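Da-eun Cho has the grippers off before I've found somewhere to put my bag. She looks after the two-armed robot at Sarkon's test flat, and she is very happy to be asked about screws.

"Everyone wants to hear about the software," she says, laying parts out on a tea towel in the order they came off. "I love the software! But come and look at this wrist."

The wrist is where most of her mornings go. Each arm gets wiped down, homed and then run through 135 slow bends while she listens with one hand resting on the stop button. A dry joint has a sort of chirp to it, she tells me, and once you've heard it you'll hear it everywhere, even in shopping trolleys.

Then there are the cables. Her first go had them tied tight along the forearm, very neat, and she went through three in a month. Now she leaves a generous loop near the gripper and checks it with the wrist turned as far as it will go, both ways. "It looks messier and I don't care, it's brilliant. The last set did 548 hours!"

Finger pads get swapped at 300 hours whether they look worn or not. She keeps the old ones in a jar, labelled in grey marker, and will happily show you the whole jar.

After any swap she brings both arms up to the near side of the living room table, with a flat box on top, and checks that the fingers come in at the height she set. 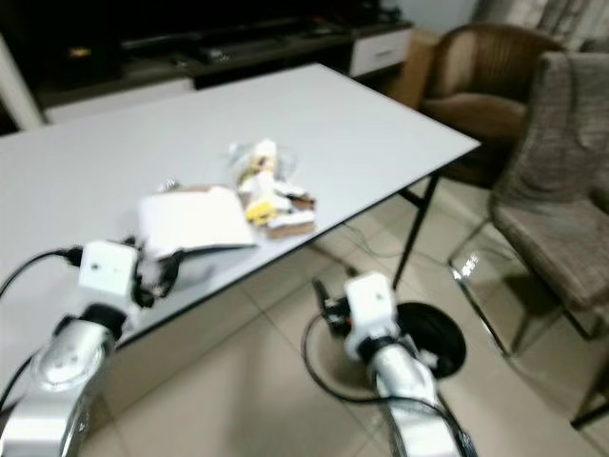

Slavica Mladenović would go further with the loops and add a clip halfway down the forearm, having seen a slack cable catch on a chair leg. Cho has tried the clip. She thinks it just moves the bend somewhere harder to see, and the two of them have been arguing about it, cheerfully, since July.

"She might be right about the left arm," Cho says, reaching for the torque driver. "I'm giving her clip another go on that side this afternoon."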